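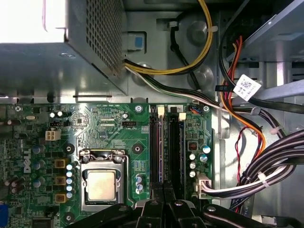
Inside a Dell desktop, with the power supply top left and the motherboard below it.

Hello Ásdís, and hello to everyone at the Lerora fund who reads these after you. You asked for something less stiff than the last report, so I've written it the way I'd tell it to you over a cup of tea.

Since February the repair evenings at Surnenmont have settled into a proper rhythm. We're open twice a month from half past six, in the old reading room above the library, and we've now had 73 households through the door. Some came once with a dead laptop and we never saw them again (fair enough, it's mended!), but a good number come back for the basics course, and that's the part I'm proudest of.

The course is Ditte Ásgeirsdóttir's doing. We'd planned six sessions on email, forms and online banking, and after the first run she tore it up and started again with what people were bringing in on bits of paper: a letter from the housing office, a school login that wouldn't work, a bus pass renewal. It's now four sessions and much better for it. People finish the thing they came with and go home. A few of them stay on and help the person next to them, which I hadn't dared put in the application.

Money. You gave us 2583 for the half year and I've attached Kiros Lemma's sheet with the lot on it. Most has gone on room hire and on memory and drives for the donated desktops. We've underspent on printing, as the library lets us use theirs, and overspent on tea, biscuits and extension leads. I'd like to move what's left of the printing line over to childcare if you'll agree to that. We've had parents leave at seven because a toddler had had enough, and Sólveig Vigfúsdóttir has offered to run a play corner in the side room if we can pay her properly for it.

Now the things that haven't gone well. The loan scheme is behind. We said we'd have desktops out on loan by May and only two have gone out, both to families on Mamani Street. Wiping and testing the machines is slower than I'd allowed for, and the loan agreement went back and forth for weeks over who pays if one gets dropped down the stairs. (We do, up to a point. It's in the wording now.) Ekkachai Kaewkla has taken over the testing and has a shelf and a logbook, so I'm a lot more hopeful than I was at Easter.

The other sore spot is Pultum, the booking system. It sends the reminder texts in the middle of the night - one lady rang me at breakfast, quite cross, and I didn't blame her. I've turned the texts off and we ring round instead. It takes me an hour and I rather enjoy it, but it won't do once we're bigger.

For the next stretch, the plan is to get the loan machines moving, run Ditte's course again in September, and try one daytime session for people who don't like going out after dark. The library has said yes to a morning slot in principle. I'm waiting on the heating question, as the reading room is perishing before eleven.

Two things I need from you: a yes or no on the childcare money, and whether you'd like the next report at the end of October or after the autumn course has finished. I'd prefer the second, but I'll fit in with you.

Do come to an evening if you're passing. The side door sticks, so give it a good shove.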